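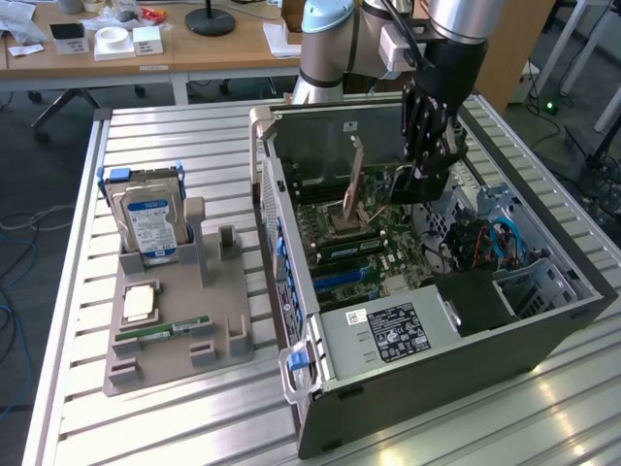
**oldspindle** commented that a difference in file counts proves very little until both sides have been counted by the same tool, and asked for the output of `find` on the source and on the target.

# Copied 1,028 files to a network share, only 959 arrived, no errors reported

**tracepaper** -- posted Thu 17 August

I am moving the contents of an old disk to a Gredby two-bay storage box. The disk is formatted as ext4 and is mounted read-only on a Linux desktop. The Gredby share is mounted over SMB. I used Setex to do the copy, with its default settings, on the whole of one folder tree.

Setex finished and reported this:

```
files read: 1,028
files written: 1,028
errors: 0
```

The share holds 959 files. I have counted on the source with the file manager and with `find . -type f | wc -l`, and both give 1,028. On the share both give 959. To answer the comment at the top, that is the same tool on both sides.

Further details:

- The files are scanned documents and text transcripts. The folders were filled over several years from at least three computers, one of them a Mac.
- Some folder names have accents in them. The largest is called Bodnár, after the collection it holds.
- No file is bigger than 100 MB and the share is nowhere near full.
- I ran the copy a second time. Setex said it had 88 files to update, wrote them, and reported no errors. The count on the share stayed at 959.

I don't mind repeating the copy. I would like to know which files are missing and why nothing was reported, as I intend to erase the old disk when this is done.

**flatcable**

Had this in January with a different box. Update the firmware and use a better cable. Also try copying in small batches, it overloads otherwise. Setex is known to be unreliable, I changed to Irko and never had the problem again. Might also be the disk going bad.

**oldspindle**

A bad cable or a failing disk would give read errors, retries or a stalled transfer. It would not give a clean report with a stable count of 959 on two runs. I would leave the hardware alone.

Your second run is the useful clue. A copy program that has finished its job should find nothing to update the next time. If it finds files that differ, something changed them after they were written, and the most likely thing is the copy itself. Two source files are landing on one target name. The second overwrites the first, each write succeeds, and the program counts both.

ext4 treats `Page12.tif` and `page12.tif` as separate files. An SMB share normally does not. List the clashes on the source like this:

```
cd /mnt/olddisk/scans
find . -type f | tr 'A-Z' 'a-z' | sort | uniq -d
```

Each line printed is a path that stands for two or more real files. `tr` only deals with plain letters here, so a pair such as `Á.txt` and `á.txt` will slip past it. Check the folders as well, using `-type d`. Two folders which differ only in case will be merged on the share, and then any files inside them with matching names will collide too.

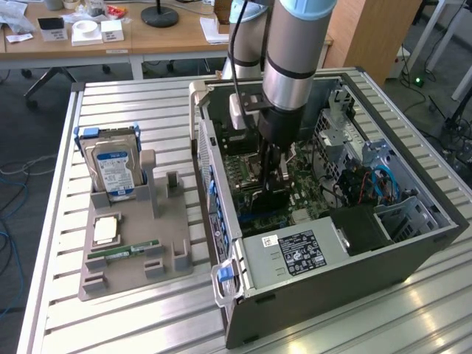 *Drive upright at the back of the tray, tower on its side.*

To see what is different by content, compare with checksums and write nothing:

```
rsync -rnci /mnt/olddisk/scans/ /mnt/gredby/scans/
```

The `n` makes it a dry run -- check that it is there before you press Enter. Lines starting `>f` are files rsync would send. Lines with `+++++++++` don't exist on the target under that name. It has to read every byte on both sides, so expect it to be slow over a network.

Keep the source mounted read-only until you have finished. If you want to rename anything, make a working copy on a local ext4 disk and rename there.

**tracepaper**

The first command printed a long list, nearly all of it in two folders, `Scans` and `scans`, that sit side by side. I had not noticed there were two. They hold different pages under the same file names, so that accounts for most of it.

It does not account for everything. A few transcripts under Bodnár are present on the source as what look like two files with exactly the same name, accent included. How can that be?

**nullbyte_tea**

The names look the same and are stored differently. In Unicode, á can be written as one character (U+00E1) or as a plain a followed by a combining accent (U+0061 U+0301). The first form is called NFC and the second NFD. Files which have passed through an older Mac often carry the second. Linux compares file names byte by byte, so ext4 allows both in one folder. Some servers convert names to one form as they arrive, and the two then become one file.

To look at the bytes:

```
ls | grep -i bodn | xxd
```

You should see `c3 a1` for the single character and `61 cc 81` for the pair.
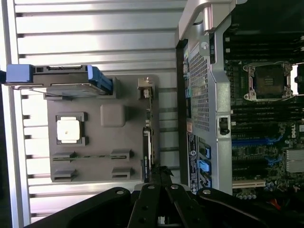
Help Pages Digest, no. 88, p. 100

To list every clash of this kind, put all the paths into one form and look for repeats:

```
find . -type f | uconv -x any-nfc | sort | uniq -d
```

`uconv` comes with the ICU tools, and the package name varies between distributions. You can cover case in the same pass by using `-x "any-nfc; lower"`, which also handles the accented capitals that `tr` misses.

For the repair, on the working copy:

1. Rename one of `Scans` and `scans` by hand to something that says what is in it.
2. For each accent clash, run `cmp` on the two files. If they are identical, delete one. If they differ, give one a suffix.
3. Run `convmv -f utf8 -t utf8 --nfc -r .` and read the output. It changes nothing until you add `--notest`.
4. Run the combined check again. It should print nothing.
5. Copy to a new, empty folder on the share. Copying over the present one leaves you with the mixed contents from before.

A matching count is not enough at the end. Run the rsync comparison given by oldspindle against the working copy and look for an empty result.

I would not blame Setex much. It could check for name clashes before starting and by the sound of it does not, but I can't say that Irko does either. Packing the tree into a single tar file avoids the whole question, at the price of not being able to browse it on the share.

**tracepaper**

`xxd` shows both forms, `c3 a1` and `61 cc 81`, in the same folder. The differing transcripts are early and corrected versions of the same text, so they will be kept with suffixes. The new copy is running now. I will post the rsync result when it has finished and will not touch the old disk before then.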